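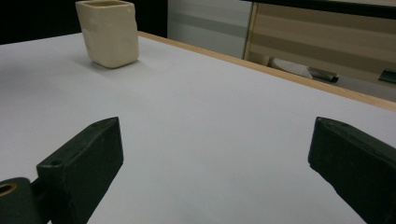
Products > Software > Manipulation > Flilix Grasp Planner

Overview Modules Requirements Licences Support

Flilix Grasp Planner

Grasp planning and demo tooling for two-finger grippers. Takes recordings from hand-held grippers, gives you grasp candidates, approach paths and a replay file your controller can read. One install, one licence key. Runs on the workstation next to the cell or on a box in the server room, your choice.

Sold and supported by Nimstead. Current build is 937, released 5/1/21.

What's in it

Importer. Reads wrist camera video, head camera video and gripper opening width, lines them up on one clock. Up to 60 frames a second per camera. Drops in at lower rates are filled from the nearest frame and flagged in the log.

Pose tracker. Works out where each gripper was for every frame. Plain surfaces are the hard part – a white table gives the tracker very little to hold on to, so keep some of the room in view or add markers. Fixed edges help a lot, table trim, cabinet sides, rails.

Segmenter. Cuts a long recording into reach, close, move, release. You can drag the cut points afterwards. Please do check them, the release cut is usually a few frames late.

Planner. Proposes grasps for the object in view, ranked. Rim grasps, side grasps and top-down are scored seperately. Collision check against the table plane is on by default, against the other arm is a tick box (Settings, Cell, Two-arm).

Exporter. Plain CSV or our own .flx format. Sample reader in Python and C++.

Two-handed recordings

New since the December build. Left and right grippers go in as one session with a shared head view. Before, you had to import them as two jobs and merge by hand, which was a pain. Now the head view is the master clock and both sides hang off it. Small tools near the jaws, like the thin stick by the right-hand gripper in the cup session below, can be given their own label so the planner doesn't treat them as part of the finger. 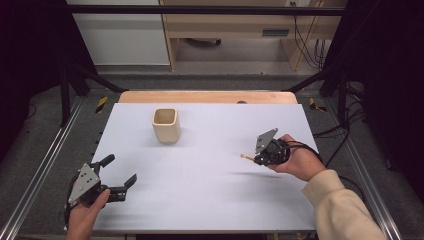
Calibrating a new cell

1. Print the board from the Tools menu. Matt paper, no lamination.
2. Record a slow sweep with each gripper, fingers fully open.
3. Run Calibrate. Takes a few minutes. Residual should come out green, amber is usable for side grasps only.
4. Save the cell profile under a name you'll recognise later. Not "test2".

If your rails or camera mounts get moved, do it again. Loading an old profile on a moved rig is the number one support ticket we get.

Finger models

The Ansari finger pack is included. Blocky pads, narrow pads, and a blank you can edit. Measure your own fingers if they're printed in-house – they never come out quite the size of the drawing. Mask files for fingers that sit in the wrist view are made in the Mask tab, draw round each one once and it's applied to the whole session. Do the mask with the fingers open and again closed.

Known issues

– Glazed ceramics: depth on pale glaze is noisy. Use the rim for the fit and turn off wall fitting. A cup with a squarish opening like this one wants the Rounded Square primitive, the Cylinder one will give you a yaw that drifts about.
– Soft shadows next to a pale object sometimes get picked up as part of its base. Raise Shadow Reject to 3 or 4.
– Undo in the segmenter only goes back one step. Fix is on the list. 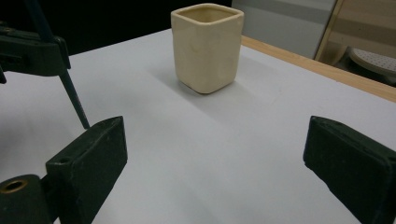 Page 2

Requirements

Linux 64-bit, 16 GB memory, a graphics card with at least 6 GB. Disk: allow 500 GB if you plan to keep raw video, much less if you let the importer compress it. No Windows build at present, sorry.

Licences

Single cell, £900 a year, updates and email support included. Extra cells on the same site £500 each. Teaching licences on request. Keys are tied to the machine, so tell us before you swap hardware and we'll move it over.

Support and training

Samah Badawi looks after training and onboarding. One-day sessions at our Wakville office or remote, bring your own recordings. For bugs, send the session log and the cell profile, not just a screenshot. We can't do alot with a screenshot.

Quotes by email only for now, phone line is being moved.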